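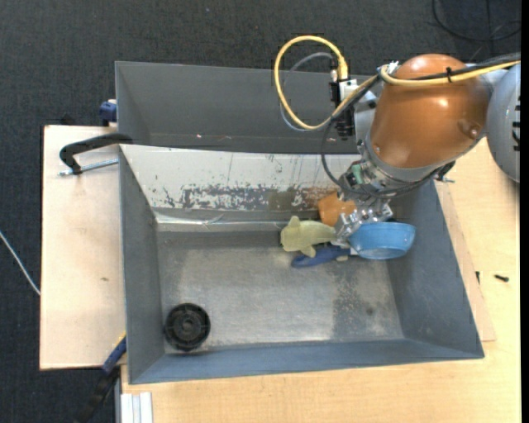
Cubetas metálicas de clasificación: preguntas frecuentes

Consultas recibidas por el servicio técnico de Urneo sobre uso, limpieza y desgaste de las cubetas grises de la serie 582. Revisión de agosto, a cargo de Nélida Benítez.

¿Qué se puede depositar en la cubeta?

Objetos sueltos, rígidos o semirrígidos: juguetes de plástico, ruedas, piezas pequeñas de menaje, recambios. Un pez de juguete y una rueda de plástico negro pueden compartir cubeta sin inconveniente. No se admiten líquidos, pilas ni objetos con filo descubierto.

¿Conviene separar los objetos o agruparlos?

Depende de la tarea. Para el recuento es preferible dejar espacio entre las piezas. Para el almacenamiento pueden agruparse, teniendo en cuenta que las grandes tapan a las pequeñas. Las piezas redondas tienden a rodar; se colocan tumbadas y junto a una esquina.

La pared interior clara está rayada y ha perdido recubrimiento. ¿Es un defecto?

No. La pared inclinada recibe el roce de todo lo que entra y sale. Las rayas verticales finas y las zonas gris parduzco en las que la capa clara ha saltado se consideran desgaste normal. Solo debe retirarse la cubeta si el recubrimiento se desprende en escamas al pasar un paño seco.

¿Se puede repintar?

Sí, con el esmalte Weltard 751, previo lijado y desengrasado. El fondo no se pinta: es de metal desnudo y así debe quedar.

¿Cómo se eliminan las manchas oscuras del fondo?

Paño húmedo y jabón neutro. Si la mancha persiste, aplicar limpiador Kamari diluido, dejar actuar 2 minutos, aclarar y secar. No utilizar estropajo metálico. Un fondo deslustrado, con brillo irregular, no afecta al uso.

¿Sobre qué superficie debe apoyarse?

Sobre un tablero de madera plano y estable. Si hay moqueta alrededor, la cubeta no debe apoyar a medias entre el tablero y la moqueta. Para moverla, levantarla siempre; el arrastre marca la madera.

¿Por qué se arruga la tira plateada del fondo?

En la mayoría de los casos consultados, por golpes repetidos en la zona central. Una arruga leve se alisa con una espátula de plástico. Si la tira se levanta, hay que sustituirla; el repuesto lo suministra Priedītis en rollos de 500 cm.

¿Con qué frecuencia hay que vaciarla?

Al final de cada turno. Las piezas pequeñas y claras se quedan con facilidad debajo de otras mayores, por lo que se recomienda retirar primero los objetos grandes y repasar después las esquinas con la mano enguantada.

¿A quién se dirigen las consultas sobre repuestos?

A Alcides Falcão, almacén de Urneo, de 8:00 a 14:00. Indicar el número de serie y el estado del recubrimiento.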